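19th October — glue tests, Nesmont batch

Clamped 6 joints last night, 2 let go this morning. Both from the thin mix. Noelia Alcaraz says stir longer, I say the powder got damp. Scraped them back with 80 grit, re-glued, left under weights.

Zatel hardener almost gone, order more before November. Label the jars!! Found one with no date agian. 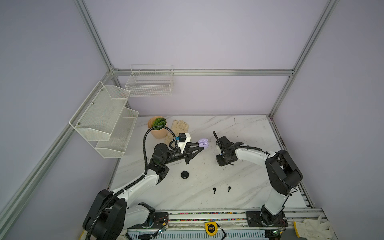
Thick mix held fine, going with that for the chair legs. Check teh weights at 11.

Comments

Iglesias: was the shop cold overnight?

Noelia Alcaraz: Still say stir it longer — try one joint my way.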